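Calibrating a simulated tabletop before you train on it
Prolent project notes, Marwan Issa, April 2026

In our group we train grasping policies in simulation first, and only after this we move them to the real arm in Zillville. For a long time the transfer was poor, and we blamed the policy. When we finally looked closely, the larger part of the error came from the simulated cameras and from how the blocks were placed at reset. This page explains the procedure we follow now. It assumes you already have a working scene with an arm, a table and some small blocks.

Step 1. Fix the base before anything else

Put the mounting block at its final position on the table and lock it. Every other pose in the scene file should be given relative to the base flange. Our old files used the corner of the room as origin, and each small change of the table height made all the block poses wrong. If your files are made like this, please convert them now. It takes one afternoon, and it is not pleasant work, but later you will be glad.

Step 2. Set the overhead view

The overhead camera gives the policy its general idea of where things are. Place it high enough to see the table and the base together. We use a wide lens, so straight lines near the border become a little curved. Do not correct this in the renderer if your real camera has the same curve. The two images should be wrong in the same way.

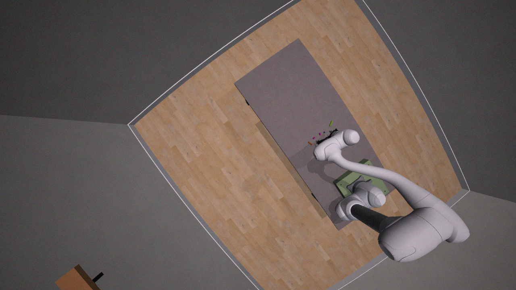

Overhead view with the arm above the table and the small coloured pieces near the gripper.

Check how much of the working area the arm hides from this view. Move the arm slowly through its usual poses and save one frame for each pose. If a block disappears behind the wrist in many of these frames, turn the camera around the vertical axis and try again. Raising the camera helps less than people expect, and it makes the blocks very small in the picture.

Shadows also need attention. Keep them switched on. We trained one policy without shadows to save rendering time, and on the real table it reached for the dark area beside the block.

Step 3. Set the front view

The second camera looks along the table toward the base. Its main job is to show height, which the overhead camera shows badly. Aim it so that the gripper fingers and the tabletop are visible together when the arm is in the start pose. The start pose itself should be high, with the fingers open, so that the first frame of every episode shows the blocks as clearly as possible.

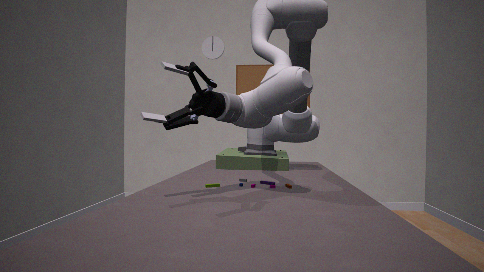 When both views are ready, do not touch them any more. Write the camera poses in the scene file and also in your lab notebook. Dudás, our small script for comparing poses, will stop the run if the two cameras and the base do not agree, but it cannot know which one of them is the wrong one.

Step 4. Randomize the reset

Now you can vary the blocks. Draw a position and a rotation for each block, let the physics settle, and then reject the layout if any block has fallen from the table or lies under the base. Keep the colours the same at this stage. Colour changes and light changes come later, in a separate run, otherwise you will not know which change has helped.

We generate 262 layouts and keep this set for evaluation only. The training layouts come from a different seed.

Step 5. Compare with the real table

Choose 3 layouts from the evaluation set and build them by hand on the real table. Run the policy on each one, in simulation and on the real arm, and record where the fingers close. Look at the direction of the error as well as its size. An error that always goes to the same side usually means a camera pose is wrong. An error that changes direction is more often from friction or from the gripper model.

In our case the error was always toward the base. We had measured the front camera from its housing and the scene file expected the lens. After we corrected this, the closing points came much nearer to each other, and we did not retrain anything.

The scene files are in the Cloltent folder, under the October release. If you change the base height, please run Step 2 again from the beginning.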